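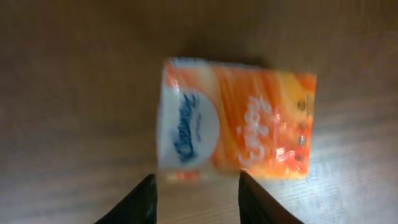
Two-arm tabletop cell, soft packs, fingertips wearing unevenly

Forum: Small Arms and Grippers > Maintenance

skillet_hex
Posted 2021-06-07

I look after a two-arm cell that picks small pocket tissue packs off a wooden table. The right gripper has started to drop packs. It closes, it lifts a little, and the pack slides out the bottom. The left one is fine with the same program.

What I have done so far:

1. Swapped the two programs over. The fault stays with the right gripper.

2. Cleaned the tips with alcohol and a lint-free rag. Better for a day, then back to the same.

3. Pulled the gripper cables back so there is slack at the wrist in every pose.

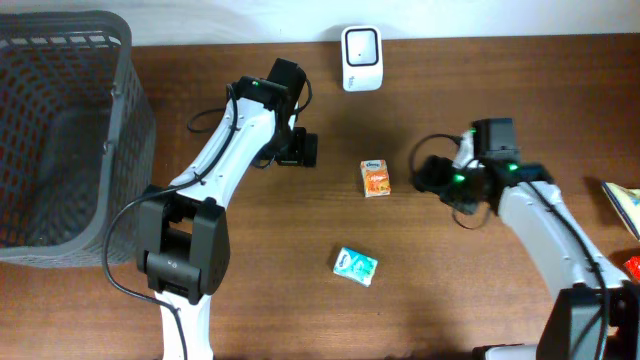
4. Homed both grippers again with the jaws fully closed. The right one shows a gap of 2 mm at the tips when it thinks it is shut.

The fingers are printed ones from Raltlow, fitted in May. Over 300 cycles a day since then. Do I replace the fingers or is it the motor side?

mudflap_77
Fingers. A gap at the tips on a homed gripper means they are bent or worn. Order a new pair and move on.

Iltton_bench
I would not order anything yet. We had the same gap and it was the finger screws. They back out slowly and the finger tilts outward under load. Take the fingers off, look at the seats, put them back with a drop of the weak threadlocker and home it again. Ten minutes' work.

mudflap_77
Screws would show as play. He would feel it by hand.

Iltton_bench
Not with the power on. The motor holds it tight and it feels solid. Turn it off first and then wiggle.

skillet_hex
Power off, and there is play in one finger. The screws took nearly half a turn. The gap is smaller now but still there, so maybe you are both right.

grainline
What does it do with bigger packages? Crinkly film is a good test. If the tips are worn round they skate over the film and never get under the fold. Sharp ones catch it. I run one wide floor-wipe package through at the end of each service, with the fingers straddling the edge of it, and watch the tip that goes on the plastic.
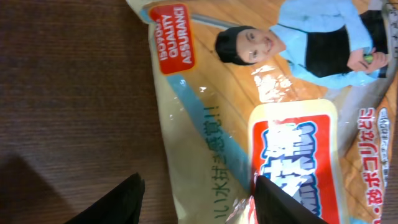 Go slow on the way down too. If the tip is pressing before the jaws start to close, your table height is off, and that will wear one side faster than any screw will. Check the height at both ends of the table. Mine was out by 2 mm from left to right and I had blamed the gripper for weeks.

mudflap_77
Table height would hit both arms the same.

grainline
Only if the table is flat. A wood top moves.

Iltton_bench
Agree with grainline on that. The Mudaliar mounting sheet says to level the bases to the table, but it doesn't say what to do if the table itself has a slope. We shimmed the low end.

skillet_hex
Put a straightedge across. It is low on the left, so the right arm has been pressing. I have set the right approach higher and will swap the tips anyway when the spare pair comes from Skillemholm. Will post again after a week of running.

mudflap_77
Keep the old tips and put a caliper on them. I still say they're worn.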